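Microfibre towel

A microfibre towel is a cleaning or drying cloth made from very fine synthetic fibres, most often a blend of polyester and polyamide. The fibres are split during finishing, which increases the surface area available to hold water and dust.

Terry types carry a looped pile, and the edges are usually hemmed to stop fraying. Strong colours such as royal blue are common, and many households use colour to keep kitchen and bathroom cloths apart.
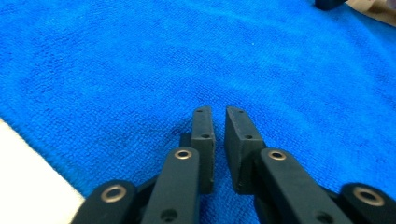 Towels are washed in warm water without fabric softener – softener coats the fibres and reduces absorbency. New dark towels may release dye and are washed separately for the first two cycles. For storage, the towel is laid flat, smoothed by hand and folded in thirds.

Related articles
Terry cloth
Polyamide
Chamois leather
Tea towel
Fabric softener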